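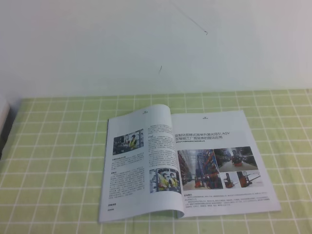
Tinetti 翻页台 常见问题

最近一次修改：7月。新增了线缆和腕部相机两节，删掉了旧底座的内容。

一、基本情况

Tinetti 是什么？
一个桌面项目，用两条小型机械臂翻动、合上和挪动薄的印刷品，主要是杂志和折页宣传册。项目放在 Denundale 共享工坊靠里的一张桌子上，平时晚上开工。程序、标定表和零件图都放在工坊的公共盘里，目录名就叫 tinetti。

为什么选杂志？
便宜，容易找，坏了不心疼。纸张又比方块、杯子难处理得多：铜版纸滑，折页会自己弹起来，书脊附近永远有一道拱。做方块抓取的时候，我们的程序几天就跑通了，换成杂志以后又花了整个冬天。

能翻书吗？
平装小说试过，效果很差。内页太薄太软，夹爪一次会带起好几张。目前只支持骑马钉装订的杂志、单张对折或三折的宣传册。精装书没有试，也没有这个打算。

一套下来花了多少钱？
机械臂不算在内，其余材料合计 1,268 元，包括安装板、夹具、桌面铺面、两个补光灯、线材、轧带、打印耗材，以及买错又没退成的一批螺丝。机械臂的价格请自行向卖家询问，我们不转述报价，过几个月就不准了。

需要什么基础？
能看懂简单的 Python，会用万用表，会拧螺丝。不需要会写运动学，我们自己也只用现成的库。

可以照着在家里做吗？
可以。桌子要够重，或者能固定在墙上。我们最早用的是一张折叠桌，机械臂急停一次，整张桌子会跟着晃，晃完标定就偏了。

二、桌子和场地

桌子需要多大？
两条臂装在桌子的近侧两角，中间留出能平摊一本打开的杂志的地方，四周再各空一掌宽。尺寸请以自己那条臂的可达范围为准，先用手把臂拖到最远的位置，在桌上做记号，再决定底座装在哪里。先打孔后测量的做法我们干过，旧桌面上因此多了一排没用的孔。

铺面为什么要带网格？
主要给人看。浅绿色底、白色细线，人一眼就能判断杂志歪了多少，不必每次开程序。视觉部分并不依赖网格线，换成纯色也能跑，只是摆放的时候要慢一些。

铺面起皱有没有影响？
轻微的没有影响。皱得厉害时，杂志的一角会架空，夹爪按“桌面高度”下去就会差一点点，指尖够不到纸。每次开工前用手掌从中间往外捋一遍，边上用长尾夹或双面胶固定。

铺面颜色可以换吗？
可以，避开白色和黑色就行。白色的铺面和纸边分不开，黑色的铺面和夹爪分不开。我们用过灰色，阴影和底色太接近，后来换掉了。

背景墙要处理吗？
我们没有处理，就是工坊的白墙，上面有一道细划痕和一个小黑点，一直留着。它们的位置不变，倒成了检查固定相机有没有被碰歪的参照：开工时截一张画面，和上次的截图叠在一起，划痕对得上就继续，对不上就重做外参标定。

灯怎么布置？
两盏柔光灯，从两侧斜着打，不要正对桌面。铜版纸反光很厉害，正上方的灯会在页面上留下一块白斑，程序会把白斑的边缘当成纸边。工坊的顶灯我们一直开着，关掉以后噪点太多。下午四点以后窗户那边会有斜光进来，拉上帘子。

三、机械臂和夹爪

用的是哪种臂？
上臂的标签上写着 PiPER，两条是同一型号。别的六轴小臂应该也能用，但关节名、限位和驱动都要自己改，我们没有条件一一试过，问到别的型号时只能回答不知道。

为什么要两条？
一条臂翻页时，整本杂志会被带着走。需要另一条压住对侧的页，或者抵住书脊。也可以用重物压住一侧，单臂加重物的做法在公共盘里有一个老版本，文件夹叫 single，不再更新。

两条臂会不会撞到一起？
会，撞过。现在的办法很简单，在程序里把桌面分成左、右和中间三块，中间那块同一时刻只允许一条臂进入。另一条臂要进来，必须等前一条退回自己那侧并报告到位。速度上有损失，但修夹爪更慢。

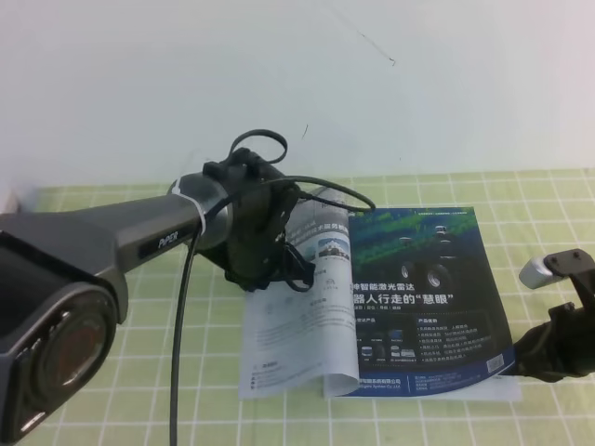
左臂伸到一份展开的宣传册旁，左页卷起；右侧是另一只夹爪。

宣传册比杂志难在哪里？
难在折痕。新的宣传册打开以后，两侧会往中间收，一页平着，另一页翘着，弧度还随时在变。程序里有一步叫“按平”，用合拢的指尖沿折痕外侧慢慢压过去，压完立刻拍照重新识别，不沿用之前的位置。反复用过的旧册子折痕已经软了，成功率会高很多，所以拿旧册子调通之后，一定要换一份新的再测。

夹爪手指是原装的吗？
手指外形没改，指尖贴了一层薄硅胶。硅胶用久了会发亮变滑，用酒精擦一擦能恢复一阵，再不行就换。不建议贴海绵双面胶，纸会被粘住放不下来。

夹力设多少？
没有通用的数。我们的做法是从最小值开始，每次加一档，直到夹着一张铜版纸慢慢提起来不滑脱，再多加一档，然后就不动了。夹力过大时，纸上会留下两道月牙形的压痕，看到压痕就往回调。

怎么把单独一页从下面那页上分开？
先不夹。用一根手指的指尖抵住页角，往书脊方向轻推，让页角拱起来，另一根手指再从拱起的缝里伸进去，之后合拢。推的距离太短拱不起来，太长会把下面一页也推动。我们的设定是 9 毫米，骑马钉的杂志基本够用，纸特别硬的封面要单独设。

夹爪下去的时候总是顶到桌子，怎么办？
先查桌面高度。程序默认整张桌子一样高，实际上很少有这样的桌子。在四角和中心各测一次，填进标定表，程序会自己插值。测完还顶，再看指尖硅胶是不是换过，厚薄变了也要改。

底座要怎么固定？
安装板用四颗螺栓穿透桌面，下面加大垫圈。夹在桌边的快装夹具只适合临时试一试。第一周每天开工前都紧一遍，后来可以每月一次。

四、线缆

线缆怎么走？
目前的走法不算好看，但能用。动力线和信号线贴着上臂走，在腕关节后面用一根白色轧带收住，再往前留出一个向上的弧，给手腕转动用。弧要留够：把手腕转到两个极限位置，线都不绷紧才算合格。

细线垂下来会碰到纸，正常吗？
不正常，但很常见。夹爪下方那一束细线和带子，在手臂放低时会拖到页面上。拖到也未必出问题，多数时候只是轻轻扫过，可是翻起来的页角一旦钩进线圈里，这一次就废了。临时办法是用魔术贴把这一束往上收，长期办法是给夹爪背后做一个走线槽，图纸在公共盘里，还差一个卡扣没有定型。

能不能用螺旋管全部包起来？
试过，太硬。手腕转动时螺旋管会给出一个明显的反力，末端位置跟着偏。后来改用编织网管，只包上臂那一段，腕关节往前不包。

长线拖在桌面上可以吗？
能避开就避开。暂时避不开的，固定在铺面上，不要让它横在杂志要经过的地方。分割程序有时会把黑线当成页面的边界，在浅色纸上尤其明显。

轧带要剪多短？
贴根剪平，剪完用指甲摸一下。留着的尖头会刮纸，也会刮人。

五、相机和识别

用了几个相机？
一个固定相机看整张桌子，每只夹爪的手腕上各有一个小相机。固定相机负责找到杂志、判断开合状态和朝向，腕部相机只在最后一小段距离里用，看指尖和页角的相对位置。

程序怎么判断杂志是合上的还是打开的？
看轮廓的长宽比，再看中间有没有一道竖向的阴影。两个条件都满足才算打开。早期只看长宽比，碰到横版的画册就会认错。也训练过一个小的分类模型，准确率差不多，出错的时候却很难查原因，现在只当备用。

封面朝上还是朝下能分清吗？

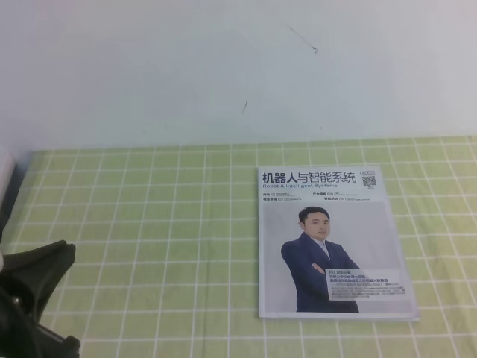

能分清一部分。封面通常有大字标题和整幅照片，封底常常是整版广告，两者在排版上的差别有规律，但例外很多。我们没有做文字识别，目前的做法是每本新杂志登记一次，正反各拍一张存进库里，之后按特征点匹配。登记过的杂志几乎不会认错，没登记过的，程序会停下来问人。

为什么不做文字识别？
做过一个分支，大标题没有问题，小字在固定相机的分辨率下糊成一片。翻页这件事用不到小字，就停了。有人想接着做的话，分支还在，名字是 ocr-old。

封面上有人像或者二维码，会干扰识别吗？
人像不会。二维码反而有帮助，角点清楚，匹配起来很稳。需要注意的是文字框压在照片上的那种版式，文字框的直边有时会被当成杂志的外边缘。遇到这种情况，把最小轮廓面积调大一点。

杂志离墙太近可以吗？
可以识别，但不好翻。页面翻到一半时竖起来，手腕需要一点往后让的空间，离墙太近时规划器会找不到解。程序会先把杂志往近处拖一段再动手，拖的时候用合拢的指尖压住封面靠书脊的位置。

页面卷起来的时候识别得准吗？
不太准。固定相机看到的是卷起来以后的投影，页角的真实高度要靠估。我们的处理是把卷起的页面标为“不可信”，只用平的那一页来定位，再让腕部相机靠近去找卷起那页的外缘。书脊处的阴影是很好的线索，一般从阴影往外找。

腕部相机看到的画面很歪，正常吗？
正常。相机跟着手腕走，姿态一变，画面里的桌面就会斜过来，网格线近处宽远处密。识别之前会先按手眼标定结果做一次校正。

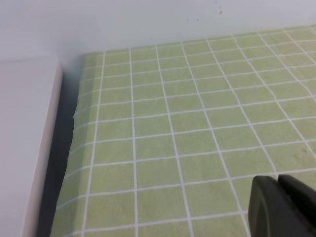 腕部相机画面，夹爪在右下角，左侧白色块状物旁有一道暗缝。

腕部相机里总能看到自己的夹爪，要不要遮掉？
要在程序里遮，不要用胶带贴镜头。给每只夹爪做一张掩膜，张开和合拢各一张，识别时把那块区域忽略。换了手指或者动过相机支架，掩膜要重做，几分钟的事，常常被忘掉。

桌子边缘的暗缝会被认成物体吗？
会，我们被它骗过很多次。铺面和旁边的东西之间如果有缝，缝里很暗，边缘又不整齐，在腕部相机里看起来像一本深色封面的杂志的侧边。解决办法是给桌面画一个允许区域，区域以外的检测结果一律丢弃。允许区域的边界要比铺面边缘往里收一些。

画面有一层灰雾怎么办？
先擦镜头，再看对焦。近处的物体失焦时，边缘会化开，和起雾很像。两样都查过还是灰，检查补光灯有没有直接照进镜头。

铺面上的污渍要不要清理？
浅的不用管。铅笔印、橡皮屑这一类，大小过不了面积阈值，程序不会理会。油渍要清，纸压上去会吸，杂志背面会脏。

六、程序和数据

Brunet 是什么？
我们自己写的调度脚本，负责前面说的分区、等待和到位报告，也负责记录日志。它不做运动规划，只决定哪条臂什么时候可以动。文件不长，建议从头读一遍再改。

完整翻一页需要多久？
平放的杂志，从开始识别到页面落下并压平，14 秒。宣传册要多一步按平，时间不固定。

成功率怎么样？
最近一轮测试做了 152 次翻页，用的全是登记过的杂志，失败的情况按类别写在公共盘的表格里。最常见的是一次带起两页，其次是页角滑脱。线缆钩页排在后面，但一旦发生就得人工处理，所以我们在意它的程度比排名高。

什么算成功？
只翻过一页，页面落在另一侧并且没有折角，杂志整体移动没有超出允许区域。三条都满足才记成功。页面落下以后又自己弹回来的，算失败。

示教是怎么做的？
用手拖着臂走一遍，脚踏开关控制记录的开始和停止。拖的时候不要碰夹爪，握住腕关节后面那一段。一段示教太长时，中间停顿会很多，回放起来一顿一顿的，建议拆成几小段分别录。

录下来的轨迹能直接用在另一本杂志上吗？
不能直接用。轨迹是相对页角和书脊保存的，换一本以后由程序重新对齐，厚度差别不大时可以用。厚杂志最好重新录“抬起”那一段。

日志放在哪里，占多大空间？
放在控制电脑的第二块盘里，按月份建文件夹。视频占了绝大部分，失败的那几次保留原始视频，成功的只留缩小过的版本。盘快满的时候 Brunet 会拒绝启动，并在屏幕上写明原因。请不要为了跳过检查去改那一行。

支持什么系统？
控制电脑跑的是 Linux。Windows 上只试过看日志的工具，能打开。

七、安全

人可以把手伸进去吗？
程序运行时不可以。需要挪杂志、理线，先按暂停，等两条臂的状态灯都变成常亮。只看它不动就伸手是不行的，等待状态和暂停状态从外面看一模一样。

急停按钮在哪里？
桌子近侧正中一个，控制电脑旁边一个。按下以后臂会失去保持力，可能往下坠，有时会压到杂志。不要因为怕压坏杂志就犹豫。

小孩可以来看吗？
可以看，站在地上贴的黄线外面。工坊对未成年人进入另有规定，以门口的告示为准。

长头发、围巾、挂绳要注意什么？
头发扎起来，围巾和挂绳摘掉。袖口宽的衣服也不要穿。

八、参与和借用

想来试一下，怎么预约？
在工坊的排班表上写“Tinetti”和自己的联系方式，晚上七点到九点半之间都可以。第一次来需要有做过的人陪着开机。没有人有空的话，就得改约。

可以带自己的杂志来吗？
欢迎，特别缺大开本和纸很硬的那种。请只带弄坏了也没关系的。目前手头最多的是机器人和自动化方面的行业刊物，还有展会上发的产品册，都是从 Lunville 旧书店的免费架子上拿的。

可以借机械臂去做别的吗？
可以借用桌子和臂的时间段，不能拆走。借用之前请把当前的标定表另存一份，用完恢复。要换夹爪的，请把原来的手指和螺丝一起装进桌下抽屉的小盒子里。

用过之后要怎么收拾？
两条臂回到停放姿态，关驱动电源，再关电脑。杂志合上收进架子。铺面上不要留东西，夹具和工具放回原处。如果碰过固定相机，在本子上写一句，哪怕觉得没有碰歪。

图纸和代码可以拿去用吗？
可以，注明来自 Tinetti 即可。改进了哪里希望能告诉我们，尤其是走线槽的卡扣。

九、故障速查

开机后一条臂没有反应
看驱动电源的指示灯，再看通信线两端的插头。插头松动占了大多数。

臂能动，但每次都往同一个方向偏
对照墙上的划痕检查固定相机。相机没有动，再检查底座螺栓。

夹爪合不拢
看指缝里有没有碎纸。没有的话，重新做一次零位。

识别框在杂志边缘来回跳
多半是反光，转一下灯。也可能是有黑线横在纸边上。

翻到一半停住不动
看屏幕上 Brunet 的提示。如果写着“等待中区”，说明另一条臂没有报告到位，按暂停后手动让它退回去，再按继续。

一次翻起两页
把推页角的距离减一点，再检查指尖硅胶。空气很干的时候纸张会互相吸住，开一会儿加湿器，或者把杂志拿起来抖开再放回去。

合上杂志以后封面自己又弹开
程序里有“压住”这一步，默认是关的，在配置里打开。新杂志建议一直开着。

以上都试过还是不行
把日志文件夹的名字和当时的情况写在本子上，关机，换下一个人来看。请不要连续重启，重启会覆盖最后一次的错误记录。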